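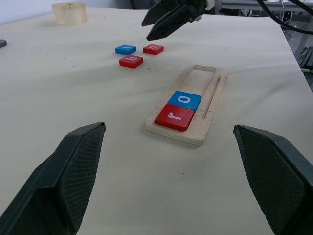
porchswing_reader replied:
Oh, I'm so glad you started a thread on this, I've been wanting to talk about letter trays with people who won't glaze over! My two cents is that you want the tray with the long slot every time. We had loose tiles on a tablecloth for the longest time with my grandkids, and the words wandered. You'd get three letters in a row and then one drifting uphill, and by the time you'd straightened it somebody had lost interest and gone to look for the cat. With a slot the letters have to stand in line, and the child gets to feel that a word goes along from left to right. I would keep the lowercase ones too. Lots of sets only come in capitals and that's not what's in their books.

Posts: 2903

tangerine_ladder replied:
Agree with all of that about the slot, but can I be the grump about the colors? Your first o is blue and the other o lying out on the cloth is red. Doesn't that drive you a little bit crazy? We learned on sets where the vowels were one color and the consonants another, and it was such a help. The kids could glance at a word and see whether it had a vowel in it before they could read a thing. A mixed set throws that away.

slowkettle (original poster) replied:
Hello both, and thank you for jumping in so fast! I should have said more in my first post, I was in a hurry with dinner on the stove. The colors came that way and I don't mind them, though I did notice. What I'm really after is help with the word list. We're doing robot this week, as requested by a certain small person who will not be talked into "rabbit," and I wondered if five letters is too long a stretch for someone who has only done cat and sun and mop. I'd also love to hear about cloth or no cloth. I've got an off-white one on the table and it does wrinkle, but the bare tabletop is so noisy.

porchswing_reader replied:
Robot is a lovely word! Two little beats, ro and bot, and every letter says something. I'd much sooner do robot than "the" with a beginner. Break it after the first o and let them say "ro" a few times until it's thoroughly silly, and then bring in the rest.

gravelroad_mae replied:
Hi, longtime lurker from the Trimley reading room board. I have to disagree a little with tangerine, very politely. We had the vowel-colored kind for my oldest and he got so used to looking for the color that he was lost the minute he opened a book where everything is black. With my second we used a jumbled set and she just looked at the shapes. I'm not saying it's science, it's two kids, but I wouldn't go out and buy a new set over it.

tangerine_ladder replied:
That's fair, and mine were four kids who all had the colors and all read fine, so we could go back and forth until Christmas. I do still think it's nicer to have both o's match. It would bother me at breakfast.

slowkettle (original poster) replied:
Ha, well now it's going to bother me at breakfast too. One more, with four of them lined up, on the bare table:
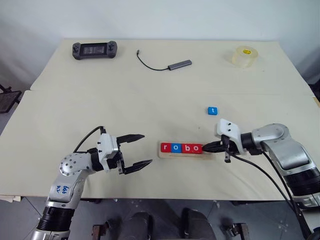
robo, with the blue t up behind it

It's a plain, light wooden tray and there's a bit of room left over after the second o. I like that about it. With the older tray we had, a word either filled the thing or rattled, and there was a lot of fuss about whether it was "done." My own feeling is that a little empty space at the end asks for a letter all by itself. Say robo out loud and then stop, and most people can't stand it, they have to put the t on.

benchdog_wil replied:
Woodworker here, not a teacher, so take me or leave me on the phonics. What's that narrow groove running beside the long slot for? I make trays like this for my sister's classroom and I've never put one in. If it's meant to hold a word card upright I'm going to steal the idea, and if it's only decoration I'll save myself the router pass.

slowkettle (original poster) replied:
I wish I could tell you! The tray came in a bag of odds and ends from a church sale with no box and no instructions. I've tried an index card in it and it stands up if you're gentle, so card holder is my guess, but I could be miles off.

porchswing_reader replied:
Card holder, I'd put money on it. My old Baltik one had a groove like that and we stood the picture card in it, so the child had the picture and the letters together. It was sold that way, in a flat box with the cards in an envelope that we lost the first summer.

gravelroad_mae replied:
I'd be careful with the cards, though. If the word is printed on the card they copy it and never listen for the sounds. Picture only, or nothing. That's the one hill I'm going to stand on in this thread.

benchdog_wil replied:
Good enough for me, I'll cut the groove and let the teachers fight about what goes in it. On the cloth question: a cloth is fine under the loose letters but I'd want the tray itself on something that doesn't shift. Try a square of that rubbery drawer liner under the tray with the cloth around it. Ugly as anything, but the tray stays where you put it when somebody shoves a letter in from the side.

tangerine_ladder replied:
Drawer liner, yes! I had forgotten we did that. Also, slowkettle, I'd put out only the letters for the word and keep the rest in the bag. My sister swears by giving them the whole alphabet to hunt through, and her afternoons were very long.

porchswing_reader replied:
I'm with your sister, I'm afraid, at least after the first week or so. Half of it is the hunting. If there are only five letters on the table they can get there by shuffling, and b is exactly the letter you want them to pick out from d. A b lying on its side is a real puzzle for a little one, and I'd leave it lying that way and let them turn it around.

slowkettle (original poster) replied:
Oh, that's a good thought about the b. We've had some trouble there. All right, five letters tomorrow and then I'll add a d and maybe a p to the pile and see how long I last. Does anybody know if the Grønli letters would fit a slot this size? I'd like a few spare vowels, and I suppose now I'd like them blue.

gravelroad_mae replied:
Mine are Grønli and they're on the thin side, they'd probably lean over in a deep slot. Measure before you order anything. I can put a ruler next to one for you after bedtime if you remind me.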